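2020-06-18, sweets bench

Sour cola trial for Meltudness, second go. The first lot came out of the moulds looking like something you'd find under a pier, so expectations were modest.

Changed the gelatine to the Stevar one and held back the acid until the syrup had stopped bubbling. 200 g sugar per tray, same as before, 2 trays. The recipe card says "stir gently". I stirred gently. It still foamed like washing-up water, and I skimmed it for so long that the first tray had started setting in the jug.

Flavour: the Garcia cola concentrate is good at the front and then tastes of pencil. Half the dose helps. A quarter of the dose tastes of warm sugar and regret. Going with half.

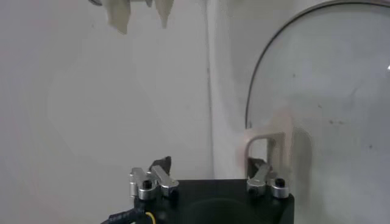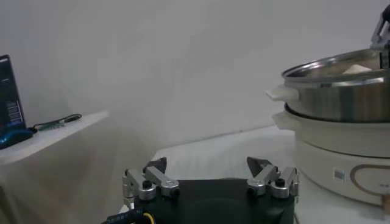

Colour is still a problem. Cola brown looks fine in the jug and like old varnish once it's in a bottle shape. Meltudness have asked for "playful". I tried a clear top half over a brown bottom half, and the two layers parted company as soon as I bent one. Could pour the second layer while the first is still tacky, but then they bleed, and we're back to varnish.

Chew is better than last time. Bounces off the bench, which I'm choosing to count as a pass. Corners a bit tough, middle fine. Sour dusting went on after a light wipe of oil and clumped in the bottle necks. Less oil next time, or a drier room, and I know which of those I'm likely to get.

Also had a sample bag from Skandero: pickle-flavoured worms, very green. Left it open by the kettle as an experiment in human nature. Bag still over half full at home time, a record for this building.

To do:

- repeat at half cola, acid in last, smaller jug
- try the layers with a thinner top
- label the trays BEFORE they go in the cupboard (see the mystery tray, no. 366, which could be peach or could be soap)
- ask Meltudness whether they still want these for September, and what "playful" means in brown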